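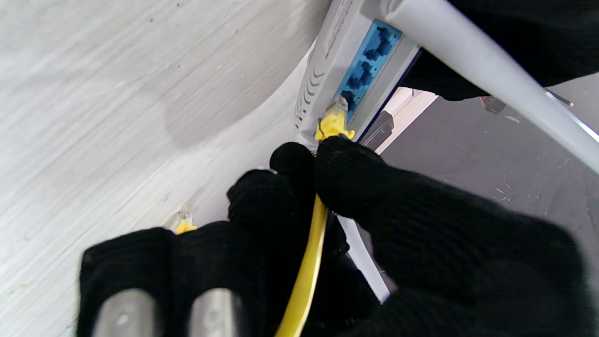

Idrisa Kariuki

Speaker notes – club cricket evening, Dodbridge

OK, hello, wait for the chairs to stop scraping. Thank the Tullgate people for the room and the samosas. Say my name slowly, last year it got written down as Kareem.

Start with the run chase. Most of you know I scored for Kidwood for a long while before anybody let me near the coaching, so I've still got the book, and I brought it. Hold it up. We were chasing 161 on a slow field with one short boundary, and we lost. We had wickets in hand, too! Read out the last four overs from the book and don't rush it. Let them groan.

So my talk tonight is about the middle overs. I know it isn't the fun part. Everybody comes to practice and wants to hit it over the parking lot, and I get it, I was the same. But when I went back through our season, the games we dropped were mostly gone by the time the big hitters walked in. We'd had a nice start, then we sat there. Dot, dot, single, dot, appeal, dot.

(Ask: who here bats at four or five? Get hands up. Pick on somebody friendly.)

What do you think about when you walk out? Usually I hear "get myself in." Fine. What does that mean, though? For a lot of our guys it meant blocking ten or twelve balls and then feeling so guilty about it that they took a wild swing at the next one. I did this for years. My dad used to watch from the car and I could tell from the wipers what he thought of me.

Practice part. We set up what we call the Mwakalinga drill, after the ground where we first tried it. Two batters, one bowler, full field if you have enough people, cones if you don't. You get 30 balls between the two of you. No boundaries count. Hit one to the fence and it's worth nothing, go back to your crease. All you have is ones and twos. The first time we ran it, the batters hated it, and the fielders loved it because they finally had something to do – say that bit with a smile, the fielders' parents are here.

What changed was the talking. You can't run a tight single with a partner who's looking at his shoes. By October the calls had gotten so loud that the tennis club next door asked us to keep it down. Story about the run-out mix-up goes here if there's time. Skip the name, he's in the second row.

Next bit, bowling side of the same thing. If you're the captain in those overs, please stop spreading the field the minute somebody hits one four. I beg you. Keep a man in at short cover. Keep a man at midwicket, close enough to annoy people. The easy single down the ground is the one that kills you, and you won't notice it going, it just drips away all afternoon.

Drink some water.

Now the book again. I added up every ball our bowlers sent down in those middle overs last season, which came to 900, and the batters got off strike on 364 of them. I'm not a numbers guy, I did this at the kitchen table with a pencil, and my daughter checked it. Still, leave those two numbers hanging for a second before moving on. Then ask the bowlers which of those singles they remember. I can remember maybe five, and I was scoring.

Couple of things I got wrong, so be straight about these:

I made the juniors do the drill for a whole hour. Way too long. Fifteen minutes and then let them whack it.

I told one of our openers to stop sweeping. She sweeps better than she drives. I've apologized, and she still brings it up.

I thought fitness would sort itself out if we ran more twos in practice. It didn't, we just got tired. We do short sprints in pads now, before batting, when people still have legs.

Questions people always ask: yes, it works with tennis balls. Yes, you can do it indoors if the hall is long enough, but put the good bats away. No, I don't think you should drop your big hitter. Bat him where he is and give him a platform for once.

Finish with the Kidwood return game, second innings, the pair who put on their stand without a single six. Read the page from the book, ball by ball if they're still with me, otherwise only the last over. Then hand over for the raffle, and remind them the practice sign-up sheet is by the door with the tea.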